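Skip to content
We use cookies to remember that you closed this notice. Accept | Settings

# dish-rack-budget

Planning sheets and a small picture set for the Velmont tabletop cell. Read this before asking for a second arm.
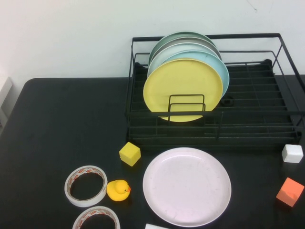 The repo began in February as one spreadsheet, when Eugénie Baudry asked what it would cost to have a robot put plates in a rack. The first answer was the price of the robot. The repo is everything we had left off.

Print this page | E-mail this page

## Contents

- `quotes/` - supplier quotes, ours and the ones we wish we hadn't opened
- `props.csv` - plates, racks, cubes, tape, ducks
- `frames/` - 40 stills from the fixed camera, tabletop only
- `plan.md` - what we buy and when, revised whenever somebody reads it

## What the money goes on

The arm is a lease from Pons, 29 months, and gets a single line in the sheet. Everyone looks at that line. The lines under it are longer: mounts, spare fingertips, a black tabletop that shows every scuff, and crockery.

Budget crockery as a consumable. We priced plates in several colors so that people labeling stills could tell them apart, and the odd colors cost more than white. Buy the rack first, then plates that fit its dividers. We did it the other way and own 2 racks.

Foam cubes and rubber ducks are filed under "clutter". Accounting moved them to "office entertainment" and I have stopped arguing. Adhesive tape is in there too, though it tends to leave the clutter box and do real work.

## Fields in props.csv

`item`, `color`, `unit_price`, `supplier`, `spare`, `remarks`

Prices exclude shipping. Juvau charges 59 for delivery whatever the size of the order, so save things up. `spare` is yes or no. If it says "ask Engelbert", ask Engelbert Kofler, and be ready to wait.

## Known gaps

- No line for floor space. Dullance quoted us a safety fence bigger than the room it was meant for.
- Staff time for resetting the table between runs is entered as zero, and I would like it noted that I am the zero.
- The stills cover one table under one kind of lighting. Don't size a vision system from them.
- Gripper quotes expire quickly. Check the date on the PDF before you paste a number into `plan.md`.

## Changes

Corrections go in as pull requests against `plan.md`, with the quote attached. "I saw it cheaper somewhere" is not a quote - it has been tried, twice by me.

3 comments | Share | Tweet
Subscribe to our newsletter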